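Home Archive Notes Workshop Contact

Last updated: December

Finishing a bench top with hard oil, and what two winters have done to it

I put off refinishing the bench for a long time, mainly because it was usable and the alternatives took it out of use for a week. By the second winter the top had reached the point where spilled glue no longer lifted off with a scraper but took fibres with it. What follows is a record of how I prepared the surface, what went on it, and how it has worn. The bench is beech, bought second-hand in Restitby, and the top is 62 mm thick, so there was plenty of material to work with.

Condition before starting

The old finish was a varnish of unknown type. It had gone at the front edge and around the vice, and was intact only in a band along the back. Where it had gone, the wood had turned grey and rough. Where it remained, it was hard enough to clog abrasive paper in under a minute.

I checked for flatness with a straight edge along the length, across the width and on both diagonals. The worst hollow was near the vice, a little over a millimetre deep. For general work that is not a problem. For planing thin stock it is, as the board flexes into the hollow and the plane skips over it.

Removing the old varnish

I tried three ways on a small patch each. Chemical stripper worked but left a residue that needed two washes of white spirit. A heat gun softened the varnish quickly and scorched the wood just as quickly. A card scraper was slow, made no mess worth mentioning and gave the best surface, so I used that for the whole top and kept the stripper for the dog holes.

A scraper needs its burr turned again often on this kind of work. I was stopping every ten minutes or so. If the scraper is making dust instead of shavings, it is blunt, and pressing harder only heats it up.

Flattening

After scraping I worked across the grain with a jack plane set fairly coarse, then diagonally in both directions, then along the grain with a finer set. Pencil lines drawn across the top show where the plane has not yet touched. I redrew them four times.

I stopped at the plane on the end nearest the door and sanded the other end to 120 grit, to see whether the oil would behave differently. It did, slightly. The planed end took less oil and dried sooner. The sanded end came out a shade darker and has a bit more grip, which I prefer for assembly work. Going finer than 120 on a bench seems pointless to me. Work slides about on a polished surface.

Choice of oil

I looked at raw linseed, boiled linseed, tung and two ready-mixed hard oils. Raw linseed takes weeks to dry in a cold workshop. Tung is good but dear, and needs more coats than I had patience for. I settled on Skalleven, a hard oil sold in small tins, mostly because the supplier had it on the shelf.

Film finishes were ruled out early. They chip under a dropped tool, and a chipped film has to be taken back over a wide area before it can be made good. An oiled surface can be patched where the damage is.
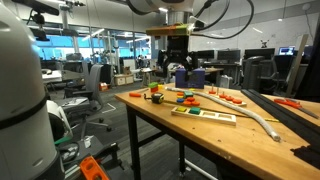

Applying it

The first coat was thinned with white spirit, one part to four, and flooded on with a brush. Leave it for 20 minutes, then wipe off everything that has not soaked in. Any oil left standing goes tacky and stays that way for days. The end grain wanted three passes before it stopped drinking.

The second and third coats went on undiluted with a cloth, a day apart, with a light rub of grey abrasive pad between them. All three coats used 473 ml, which is less than I had allowed for.

Oily rags can heat up by themselves and catch fire. I lay mine out flat on the concrete outside until they are stiff, and only then put them in the bin – never in a heap indoors.

How it has worn

Two winters on, the surface is marked but sound. PVA pops off with a chisel held flat. Water left overnight raises the grain a little and leaves a pale ring, which one wipe of oil removes. Epoxy still sticks, and I now put baking paper down for that.

The front edge has needed a fresh coat twice a year, and the rest once. Each top-up takes nearly 200 ml if I do the underside as well, which I do every other time to keep the movement even. The hollow by the vice has not come back.

The dog holes are the weak point. Oil collects on the walls and the dogs stick in damp weather. A twist of abrasive paper on a dowel clears them.

Older Newer Back to top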